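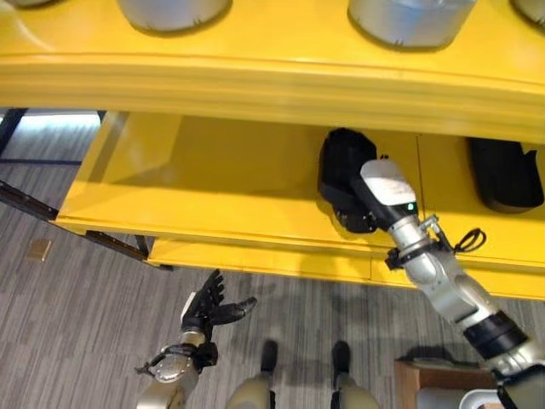

A reader wrote to ask whether a drawer cabinet is worth the floor space at all, or whether a couple of deep plastic tubs would do the same job for less money. It's a fair thing to wonder, and it comes up so often that it may as well start us off.

Yellow Cabinet, Shallow Drawers: Your Questions Answered
By the Flarholm storage desk
07/01/2025
5 min read

Are drawers really better than tubs?

For things you use every day, we think so, and we say that as people with a good many tubs at home. A tub is lovely for the Christmas lights. For anything you reach for on a weekday morning, it turns into a dig, and whatever you want is always under whatever you don't. With a shallow drawer you pull once and see the lot. Keep the tubs for the attic and give the drawer to the things that come and go.

What should go in a shallow drawer?

One layer of things, and preferably things of the same general size. In the yellow cabinet there are two chunky black items in one drawer, each in its own section, and that is already plenty. If you have to press down on something to get the drawer shut, it wants a deeper home.

Do I need dividers?

You may not need many. One divider is often enough to stop things from sliding into each other when the drawer is pulled out in a hurry. The ones we sell with the Fistirwood cabinets lift out, so you can try a drawer without them for a week or two and see if you miss them. Some of our customers cut their own from stiff cardboard first, just to find the right spot, and we think that's a very sensible way to go about it.

Can I keep things on top as well?

Of course! Metal canisters sit nicely on a yellow top, and the color makes even a plain silver one look cheerful. Just leave yourself a bit of bare surface along the front, so there is somewhere to set down whatever you've taken out of the drawer. If the canisters are heavy, move them toward the back - a loaded front edge and an open drawer at the same time is asking a lot of any cabinet.

How much weight can a drawer take?

Our Fistirwood drawers are rated for 17 pounds each, spread evenly. The smaller Oster range is rated for 10. Put the heaviest things in the lowest drawer, and please do open one drawer at a time, especially if there are children in the house.

The slides have started to squeak. What now?

Take the drawer out, wipe the rails with a dry cloth, and look for grit, which is nearly always the trouble. A tiny amount of silicone spray afterward is fine. We'd steer clear of cooking oil - it works beautifully for a few days and then gathers every crumb in the room.

How do I clean a glossy yellow finish?

Warm water, a drop of dish soap, and a soft cloth, followed by a dry one. Scouring pads leave fine scratches that show up badly in low sun.

Will you be bringing back the Zakaria inserts?

Yes, in November, in the same two sizes as before. If you bought a cabinet from us earlier, the new inserts will fit it, and you won't need to change the rails.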